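Prolcombe, Saturday 1st June

The open day at the Stimusano rehearsal rooms ran from ten until four, and I stayed for most of it. I had gone mainly for the cabaret set at two, but the tour of the building was free and there was a train that got me in early, so I did both. I took one blue suitcase because I was going on to my sister's afterward.
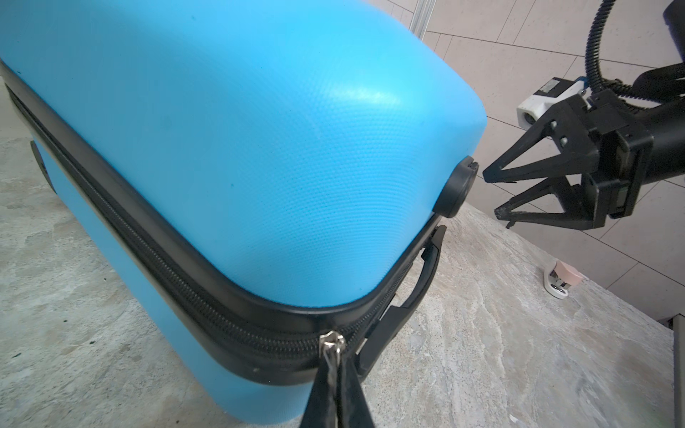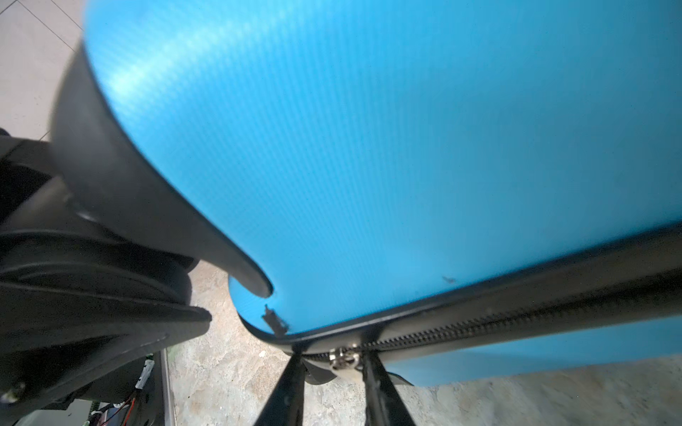 The building used to be a seed warehouse. It now has six rehearsal rooms on two floors and a hall at the back that seats 207. Tours left every half hour from the front desk. Ours was led by a sound engineer who had worked there for nine years and talked mostly about walls. The upstairs rooms have double doors and thick curtains on a track, and singers can pull the curtains across to deaden the sound or leave them open. She clapped in the middle of the room with them open, then closed. The difference was easy to hear.

Room 4 has the good piano. A student was playing parts of a song cycle in there and didn't stop when we came in, which suited everyone. Rooms cost 46 dollars for a half day, and there is a waiting list for evenings. Mornings are usually free.

After that we saw the small recording booth under the stairs. It fits one singer and a music stand. Two people from our group recorded a verse each and were told they'd get the files by email. I passed.

Lunch was soup or a sandwich in the lobby. The line was slow and they ran out of soup before one.

The cabaret set was in the hall. Hanyu Tan sang, with a pianist and an upright bass, and the three of them did 50 minutes without a break. Most of it was older show tunes, plus two pop songs slowed down a lot. The second of those was the best thing in the set - she sang the first verse with only the bass, and the piano didn't come in until the chorus. She talked between numbers about learning songs off cassettes in her aunt's car. The amplification was light, and from row H I could make out every word. The one problem was the lighting, which kept going to a dark purple that hid the bass player completely.

She is back in August with a longer show called Gestach, with a full band. Tickets go on sale at the front desk first and then online.

The last thing I looked at was the sheet music sale, run by the Kang music library in the side corridor. They had 460 scores on tables, sorted by voice and then by composer, most of them a dollar or two. I bought a book of duets and a vocal score with someone's breath marks penciled in all the way through.

Parking is on the street only. The station is a 12-minute walk, uphill on the way there.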